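Skonau Forum > Churches and Faith > General talk

Sunday livestream from the Rerthorpe church: keep it or stop it?

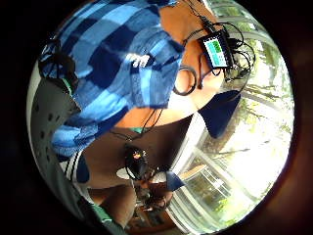
quillback
Keep it, please. I am writing before the opening post because the moderator moved the thread and my answer came out on top. My mother cannot climb the steps any more and the stream is her only Sunday service.

marshlight
Dec 10, 2021
I am the one who started this thread, so I put my question again. Our congregation in Rerthorpe has sent the Sunday service over the internet for more than a year. In June we opened the doors again for everybody. Since then the number of people in the benches did not grow as we hoped, and some members say the stream is guilty. The church council will speak about it next week. I would like to hear what other congregations did, also from other churches than mine. I did not grow up with English, so please excuse my mistakes.

For information, in the best week we had 147 devices connected. Last Sunday it was 11. I do not know how many persons sit behind one device.

oldhymnal
From 147 to 11 is an answer in itself. People have gone away from the stream and they have not come to the church either. So the stream did not take them. You would lose the 11 as well and get no one back.

tobermoss
I disagree with oldhymnal. When something is always there, you stop making an effort for it. I speak about myself. For months I told my wife we would go next week, and we drank coffee in front of the sermon. Then our parish in Treltevmont stopped the stream and within a month I was back in my place. I was angry for the first two Sundays, I admit it.

quillback
And those who have no coffee and no car? My mother did not become lazy, tobermoss. She is ill.

tobermoss
I did not say lazy about your mother, and I am sorry if it sounded so. In Treltevmont the deacon and two others visit the sick people at home with communion. Before the stream they visited less often. A visit is better than a screen, in my opinion.

quillback
It is better, yes. But in Rerthorpe we get such a visit once in four weeks if all goes well. What does she do on the other Sundays?

fennelgate
Could you do both? In our chapel we kept the stream but we do not leave the recording online. It is live at ten, and after the blessing it is switched off. If you want to hear the sermon you must get up for it, at home or in church. It gave back some feeling of a common hour.

marshlight
Thank you, fennelgate. We now leave the recordings for always. I had not thought that this could be part of the problem. Did you have complaints?

fennelgate
Some, from families with small children and from one nurse who works on Sundays. For the nurse we send the text of the sermon by e-mail. The families mostly come to the service at four in the afternoon, which we started in June.

pilgrim_in_socks
May I ask something different. Who pays for it? Our provider wanted 400 for the year and there was a long discussion at the annual meeting, longer than the one on the roof, and the roof is leaking.

marshlight
With us it is 400 too, only for the service and not for the equipment. It was a gift from a family for the first year. Now it must come out of the normal collection, so the question has become urgent.

oldhymnal
400 for a year of Sundays is less than we pay for flowers. I like flowers, but I would not weigh them against quillback's mother.

larkrise_b
I see it from the side of the choir. When the stream is on, the singers are nervous and they look at the notes and not at the conductor. One alto left because her daughter sent her a message that she was singing flat. Also, some people come to church to weep a little or to sit alone after a bad week, and they do not wish to be seen by half of the town. I know at least two who stay away for this reason. They are not counted in any statistic.

tobermoss
larkrise_b, this is the best argument so far and I had not heard it.

quillback
It is a good argument for showing the altar and nothing else. It is no argument for switching off. Sound only would also be fine for us. My mother closes her eyes for the prayers anyway.

pilgrim_in_socks
Sound only is much cheaper. In Quiambao they have a telephone number which you call and you hear the service. My aunt uses it. She does not own a computer and she does not want one. She puts the telephone on the table with the loudspeaker on and sings with them.

marshlight
Is this difficult to arrange? I must say that half of our eldest members never saw our stream at all, because they have no internet at home. I am a little ashamed that I notice it only now.

pilgrim_in_socks
I will ask my aunt's pastor. I believe the call costs the same as any other call, but please do not put this before your council until I have confirmed it.

oldhymnal
My grandfather heard the service on the radio every Sunday for the last years of his life, with his tie on. No one in our village said that the radio was emptying the church. Well, the priest said it, now that I think of it.

tobermoss
The priest was perhaps right. The church in my grandfather's village is a furniture shop today.

oldhymnal
Because of the radio?

tobermoss
No, because the young people moved to Skonau for work. I take it back. But I remain of the opinion that a congregation must be able to say "we are waiting for you" and mean a real place.

fennelgate
Has anybody asked the persons who are missing? I mean by name, at their door. We did it in autumn. The answers had little to do with the stream. Some had started to go walking on Sunday morning and liked it. Others were afraid to catch something. One couple was hurt that in the whole closed time they had not received one call from us. That was hard to hear.

marshlight
We did not ask. We discussed about them for weeks and we did not ask them. I will propose this to the council first, and also that the decision about the stream waits until after Easter. The telephone I will propose as soon as pilgrim_in_socks has news.

larkrise_b
Please propose also the thing with the altar only. The sopranos will be grateful.

quillback
Thank you, marshlight. If it goes to a vote, can the people who follow from home vote too?

marshlight
By our rules one must be present in the room. I will look if there is an exception for illness.

tobermoss
There should be one. On this point I am with quillback.

pilgrim_in_socks
Short news from my aunt: she says the line in Quiambao is always busy in the first minutes and one has to try again. The pastor has not answered me yet. He is in the middle of Advent, I will write to him again on Monday.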